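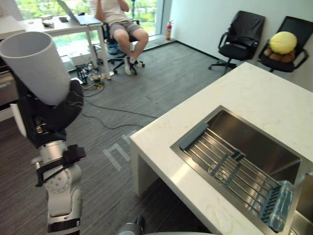 Over-the-sink rack on a stainless steel sink, with a plastic bottle on the near end.

Sink Rack FAQ - Hener kitchen range

Will the rack fit my sink?
It needs a rim on both sides to rest on. Measure from outer edge to outer edge and leave 2 inches to spare. Double sinks are fine. Put it over one basin and keep the other free for washing.

Can I leave it out all the time?
Yes. Most people do. If you need the whole sink, lift the rack off and store it flat.

How do I dry bottles on it?
Stand wide ones upside down. Narrow plastic bottles tip over easily, so lay them across the rods and turn them once.

Will it scratch a marble countertop?
The rack should sit on the sink rim, not on the stone. Wipe up drips near the edge, especially vinegar or lemon juice - both can dull marble.

How do I clean it?
Warm water and dish soap. Rinse well. Don't use steel wool or bleach.

Can I put a hot pan on it?
Let it cool first. The rods can take it, but the end caps may soften.

Where do I get spare end caps?
They come in packs of 12 from our Urquhart store. Ask for Gladys Mbwambo at the parts desk. Orders in by noon Friday ship the same day.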